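Read another "declutter your home in 20 minutes a day" piece this morning. Twenty minutes. I'd like to see the home.

The author, one Desmond Strickland, claims the average household owns 3,000 things it never touches. Who went round and checked? He doesn't say. No source, no link, just a photo of a white shelf with a pear on it.

And then at the bottom, what do you know, a storage box set from Zevgate. £189. So the cure for too much stuff is £189 of boxes.

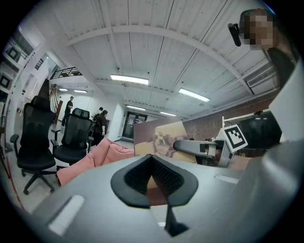
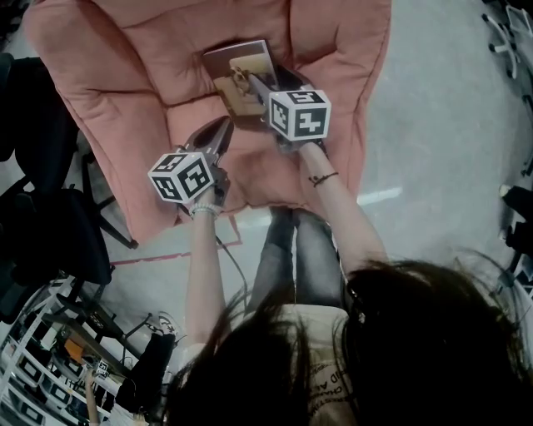
Big salmon-pink cushion in the second one. Strickland would have it at the tip by lunch.

I did try one of these in July, the Prulisier method, where you hold each item and ask if you'd buy it again. I wouldn't buy the boiler again. It's still there.

Ansel Wojcik in Erville did the full course and swears by it. He has since bought a second toaster, having got rid of the first.

Happy to be shown a single person who kept it up for a year. Not someone selling a course. Someone with children, or a shed.

Anyway the shed is next. No boxes.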